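Long fingers or short ones, and two cameras

13 February 2020

I have been putting off this post because I wanted to run both sets of fingers on the same job before saying anything. That is done now, so here are my notes.

The arms are the same pair I wrote about in July. The only things I changed are the fingers on the grippers and the spot where the small cameras are mounted. The job is bottles and jars, in and out of a wire basket. I picked it because Mudassar Baloch wanted it for his kitchen project, Siriwan, and because glass is a fair test. It is smooth, it rolls, and it is heavier at one end.

The short fingers came from Trelholm. They are stiff and they close square, and on a jar standing in the open I have no complaints. Trouble starts at the basket. The gripper body reaches the top wire before the fingertips get down to anything worth holding. I ran 200 picks with them and stopped there.

The long fingers are my own print, black, with a flat inside face that narrows to the tip. They reach down between bottles much better. They also flex, and with a full bottle you can watch the tips spread a little as it lifts. I ran 300 picks with these and cracked one finger, near the screw.

The other thing I was comparing is the view. Each arm has a camera up by the gripper, and there is a fixed one that takes in the whole table. I had planned to drop one or the other to save on cables. 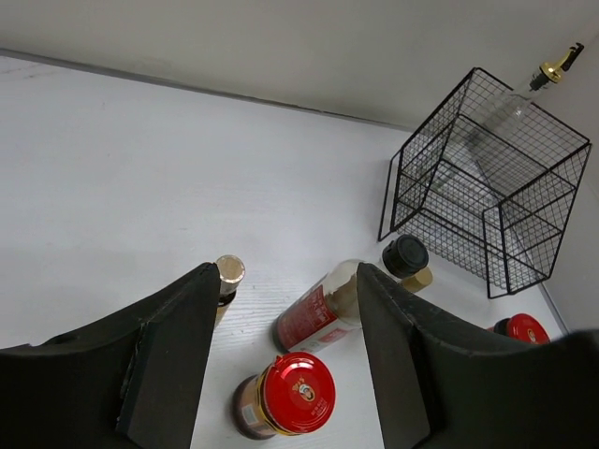 The view from the gripper, then the fixed camera with both arms in it.

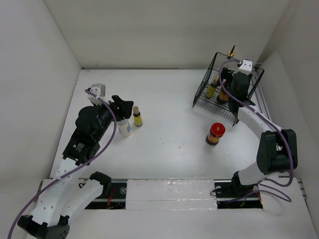 What each camera is good for

The gripper camera is best for the last bit of a move. It shows the gap between the fingers and what is in it, and I can read how a lid is turned. The price is that the fingers cover a lot of the picture. A slim bottle close to a fingertip is mostly hidden, and if you lose it there you have to back off and look again.

The fixed camera is better for planning. I can tell which arm is free and whether the two are going to meet over the basket. It is poor at depth. A gripper just over a bottle and a gripper already around it look much the same to me from there.

So I am keeping both, and the cables stay. Brenda Treloar asked in the comments last time if one good camera would do. For open table work, probably yes. For the basket, no.

Still to do

Print the long fingers again, 4 mm thicker at the root.
Try the Amura controller, which has been in its box for 19 days.
Put thin rubber on one pair of tips and leave the other pair bare.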